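Mikkelsen Slotted-Angle Shelving Unit, Blue

Reading time: 3 minutes

Bolt-together steel shelving for parts rooms, workshops and packing areas. Perforated angle uprights, glossy blue decks, shelf height set by you.
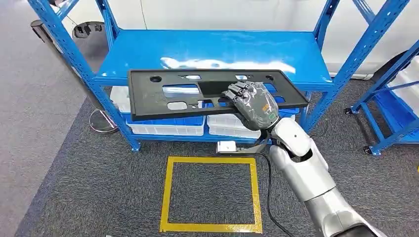 Styliani Kouris wrote to us that she had been put off slotted angle for years by the gray units in her old stockroom, which swayed whenever a bin was pulled out, and that the blue one she bought from us in February has stayed square through two moves. She would like the foot plates to be included in the price. They now are.

What it is for

The Mikkelsen unit is meant for mixed storage: molded parts, panels, covers and housings on the open decks, small parts in plastic bins on the levels between. A smooth top deck lets you slide a wide part across without catching it on a seam. Long pieces can hang over the front edge while you sort them, but don't store them that way in a walkway.

The uprights are steel angle with rows of small slots along the front faces. A deck can be fixed at any slot, so a level for shallow bins can be set close under the one above it and a level for tall bins can be left more open. If your bins change later, unbolt the deck and move it. Two people make this quicker, though one person can do it with the deck empty.

Decks

Each deck is a single steel sheet with folded edges, finished in the same blue as the uprights. The finish is glossy and wipes clean with a damp cloth. It will mark if you drag metal castings over it. Molded plastic is easier on it, and buyers who keep painted or polished parts usually add the Enano mat, a thin ribbed sheet cut to the size of the deck. Order one mat per deck. The mat lifts out for washing.

Load

Each deck takes 70 kg, spread evenly. A full unit on foot plates, standing on a level concrete floor, takes 200 kg in total. Please read those two numbers together – loading every deck of a tall unit to its own limit will put you over the limit for the unit. Keep the heaviest bins on the lowest level.

The total assumes the unit is fixed to a wall or tied back to back with a second one. A wall bracket is in the box. The wall plugs are not, as the right type depends on the wall.

Bins

The unit is sold without bins. Most plastic storage bins will fit, and white and blue ones can be had from our Nudano range in narrow and wide sizes. The wide bin takes a smaller one nested in its upper part, which is handy for keeping the screws and clips with the part they belong to. Leave a hand's width between the top of the bin and the deck above if you want to reach in without pulling the bin out.

Putting it together

Lay two uprights on the floor with the slotted faces out and bolt the top and bottom decks to them loosely. Add the other two uprights, stand the unit up, then fit the middle decks. Check the corners with a square before you tighten anything. Final tightening should go from the bottom up. A 10 mm wrench is needed and is not supplied. Almost 7 out of every ten calls we get about wobble end with the caller tightening the bottom deck, so start there.

Check the bolts again after a week of use and after any move.

In the box

Four uprights
Decks as ordered
Bolts and nuts, with spares
Corner plates
Foot plates
Wall bracket
Printed instructions

Mats and bins are ordered separately.

Delivery and returns

Units ship flat in two cartons. Small orders go out in 3 working days. For larger orders, or if you need the cartons taken up stairs, write to Tobias Pennington in the order office before you pay. Unused units can come back in their cartons. Decks that have been bolted up can't be resold, so we don't take those back unless they are faulty.

Spare decks and uprights in this blue are kept in stock. The older Vasach units used a different slot spacing and their decks will not line up with these uprights. If you are not sure which you have, send us the distance between two slots, center to center, and Birdie Halvorsen in spares will tell you.

Page last revised 25 January 2022

Contact us | © Mikkelsen Storage | Back to top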